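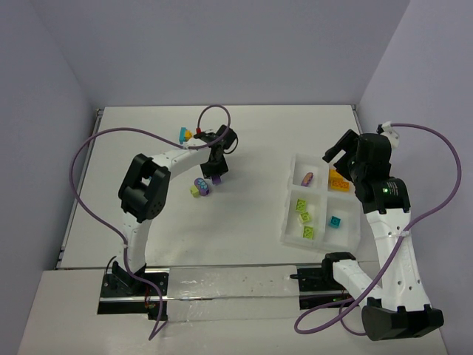

Unit 4: Reading and Writing a Lease

Handout for week 3. Bring it to both sessions, along with the sample lease for the Lacroix building (posted with the readings).

4.1 What a lease is

A lease is a contract and also a transfer of an interest in property. For the length of the term, the tenant has the right to possess the space and the landlord does not. Older cases treated the lease almost entirely as a transfer. If the roof fell in, the tenant still owed rent, as the tenant still held the land. Most courts now read a residential lease more like any other contract, and the duties on each side depend on each other to some degree.

Commercial leases have moved more slowly. Do not assume a rule from a housing case applies to a shop or a warehouse.

4.2 Types of tenancy

Term of years. Has a fixed start and a fixed end. It does not have to be measured in years. A lease for 38 days is a term of years. No notice is needed to end it on the last day unless the lease or a statute says so.

Periodic tenancy. Runs from month to month or year to year and renews until one side gives notice. The notice period is usually tied to the rental period. Check the statute before you rely on this.

Tenancy at will. Lasts as long as both sides want it to. Many states now require some notice by statute.

Tenancy at sufferance. The tenant stayed past the end of the term. The landlord may evict or, in many places, hold the tenant to a new periodic tenancy. See 4.5.

4.3 The parts of the document

Read the sample lease in this order, which is different from the order it is printed in:

Parties and premises. Who signs, and for what space? In the Lacroix lease the tenant is Zorkton, and the storage room is mentioned only in Schedule B.

Term and renewal. Find the start date. Then find the date rent begins. They are often different.

Rent. Base rent first, then anything called "additional rent." Taxes, insurance and common area costs usually sit there.

Repairs. Look for the words "structural" and "good condition" and see if either one is defined.

Assignment and sublease. An assignment passes on the whole remaining term. A sublease keeps something back, even if only the last day.

Default and cure. How many days does each side get, and when does the count start?

4.4 Repairs: the problem of "good condition"

The sample lease has 37 numbered clauses, and clause 4 does most of the harm. It says the tenant will "keep the premises in good condition" and says nothing on the condition at the start. A tenant who takes over a worn floor may be asked to hand back a sound one. The usual fix is a short written record of condition, signed by both sides and attached as a schedule. The phrase "ordinary wear and tear excepted" helps the tenant but does not cover damage from neglect.
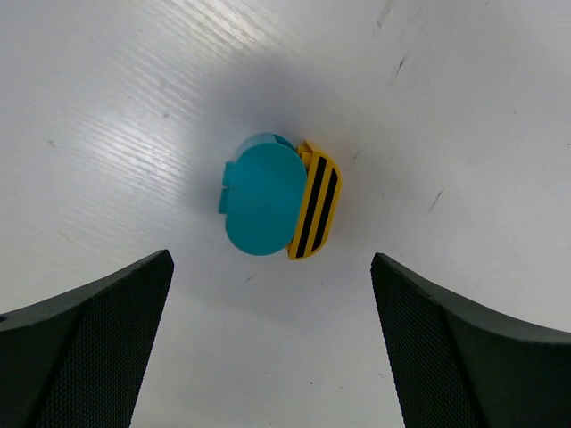
Marcelle Besnard asked in the first session whether the record of condition still counts if the landlord never signed it. She had read the clause to mean that an unsigned schedule is no part of the lease at all.

She is right that an unsigned schedule may fail as a term of the lease. It may still be used as evidence of the condition at the start, provided the lease does not shut out outside evidence on that point. Clause 31 of the sample might do so. Read it closely before the next session and come with a view.

4.5 Holding over

The Zolla problem: the tenant's term ends on the last day of October. It leaves some shelving behind and keeps the keys for 4 more days. The landlord claims a full new month of rent.

Points to cover in your answer:

Is keeping the keys the same as keeping possession?
Does it matter that the shelving could be moved in an hour?
Would the answer change if the lease set double rent for any holdover?
What should the landlord avoid doing with the next rent check, if it wants the tenant out?

4.6 Written work

Redraft clause 4 for the tenant, then for the landlord. One page for each. Use plain words and define any term you use more than once. Drafts are due Mon 3 June at the start of class, on paper.

Groups for the drafting exercise are the same as last time. Sumathi Gowda and Thierry Riviere will swap sides, so that each has worked for a landlord once. The Grerkar sublease is optional reading and will not be on the final.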